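Walking to Tavton Park: a short study of a long path
Kenji Oyelaran
Geography fieldwork module, individual report

1. Why this path

The module handbook asks us to choose "a route of local significance". Most of my year chose the canal. I chose the walk from the Dolley Road bus stop to Tavton Park, mainly because I live next to it and the fieldwork week began on a Monday.

The question I set myself was simple. The park is the largest green space on this side of town, it is free, and it has toilets that are sometimes open. Why do so few people walk to it? The residents' survey from the library had a good deal to say about the park itself (dogs, mostly) and one line about getting there, which read "access on foot: adequate". I wanted to know what adequate felt like.

2. What I did

I walked the route at different times of day during June and kept a diary. I also asked people at the bus stop and at the park gate to fill in a one-page questionnaire. I got 101 back, which my supervisor called a pleasing number and which I would have called 100 if one man had not insisted on filling in a second sheet to expand on the first. I have left him in. His views on parking are in the appendix.

The questionnaire had four questions. The third was badly worded, and most people answered the fourth one twice instead. I have treated question three as a pilot.

3. Findings

Distance was not the main complaint. I had expected it to be, and had drawn a rather nice map with rings on it. The map is now Figure 2 in the appendix, where it can do no harm.

What people disliked was boredom. The word came up again and again, along with "long", which is odd for a walk that takes me less time than a boiled egg and toast. One woman wrote that it felt like "queueing, but moving". A boy of school age wrote "nothing happens", then crossed it out and wrote "no shops".

This fits with what we covered in the spring lectures. People judge a walk partly by how often something changes. A street with doors, windows, hedges and the odd cat seems shorter than a plain one of the same length. My diary agrees with this more than I would like. On the stretch with front gardens I filled a page at a time. On the stretch beside the Sanex site I wrote "wall", then "wall (cont.)", and on the third visit I drew a sandwich.

The wall matters because it takes away choices as well as views. With no turnings, a walker is committed until the end. Several people said they would only go that way in company. 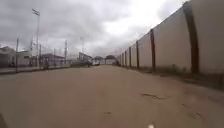

Shade was the second complaint, and the one I had not planned for. People with pushchairs put it first. In the afternoon group it beat boredom outright, though the afternoon group was small and included my aunt.

4. What might be done

I looked up what other towns have tried. Trees come out well and take years. Murals are quicker, but opinions on them last longer than the paint. Benches were the most popular suggestion in my own survey, although two people objected on the grounds that somebody might sit on them.

I costed a modest scheme at £3,000, for a bench, a signpost and some climbing plants. The signpost would give the walking time to the park gate, as people guessed it at far more than it is. I have not included upkeep, and I am aware that this is how most schemes of this kind come to look the way they do.

5. Problems with the study

It was one route in one month. The weather was fine, so I can say nothing useful about rain. I asked people who had already reached the bus stop or the park, and so missed everyone who stayed at home, who were the people I most wanted to ask. My supervisor pointed this out in week two. I have made a note of it here, as agreed.

If I did it again I would knock on doors, rewrite question three and leave the rings off the map.

Appendix A: questionnaire
Appendix B: maps
Appendix C: further remarks on parking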